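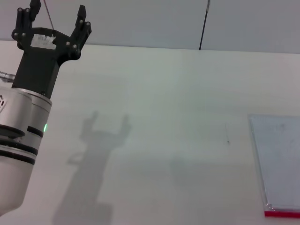

Home | Staff | Minutes | Policies | Contact

Aug 4, 2020
By Chanida Kongkaew

Print | E-mail

Sturnska managers' meeting, minutes

Chair Kamol Noiphan. Notes by me. June minutes agreed, one fix: Meesuk office reports to Corkard side, not to us.

1. Staff survey. 159 replies in, up on last year. Best scores for "my manager listens." Worst for "I know why decisions get made," same as last time. Kamol wants each team lead to read the comments for their own team before the end of the month, no forwarding. Some comments easy to trace to a person, so care needed. Summary goes to all staff once names are stripped out.

2. One-on-ones. Policy says every two weeks. Not happening in 14 teams. Leads say no time, calls run over, people cancel on each other. Long talk on whether to make it monthly and mean it, or keep the rule and check up.

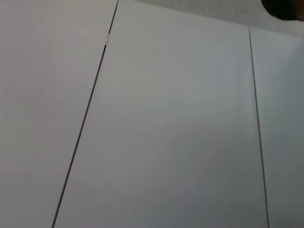 Kamol said monthly was too long for new hires, who tend to sit on a problem untill it turns into a resignation. Agreed: two weeks for first six months, monthly after that, 20 minutes minimum. Lead can't cancel twice in a row.

3. Upward feedback. Stukura branch tried it with their leads, went OK, two leads unhappy with wording. Form too long. Cut to one page. Anonymous, but only where team is big enough. Small teams get pooled. 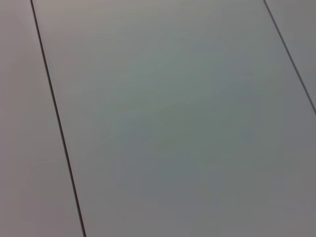 4. Thank-you budget. $1000 per department, mostly unspent. Leads unsure what counts. Lunch counts, gift cards don't (payroll). Asked for the rule in writing, one line. On the notice to staff, Kamol wants it plain, as plain as a pale gray panel with a thin dark line across it, no logos and no slogans. I'll draft it, he signs off.

5. AOB. Manager training dates still not out. Chanida to chase. Parking moved to next agneda.

Closed early. Next meeting same room.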